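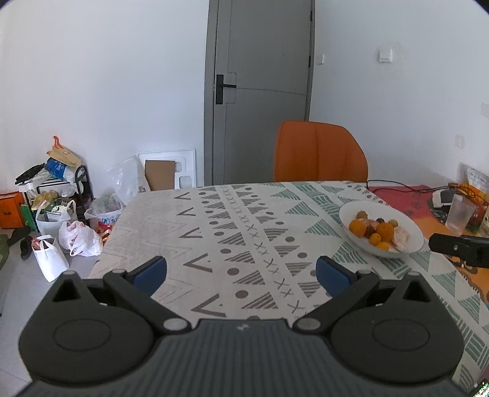

4. Sowing passion flower seed in the Torkuvo tray

4.1 Soak the seed overnight. The packet promises germination in 11 days. Don't count on it.

4.2 Fill the cells with Derkach seed compost and sow 2 to a cell.

4.3 Add 300 ml of water to the base.

Note: Flostbridge sells a "root booster" for this stage. We saw no difference with it.

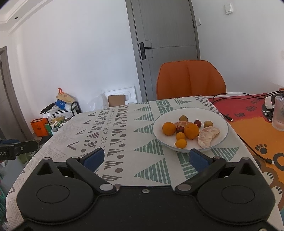

Fig. 4. Oranges on a white plate.

4.4 Fit the lid with the vent open.

Caution: do not stand the tray on a radiator, whatever the box says.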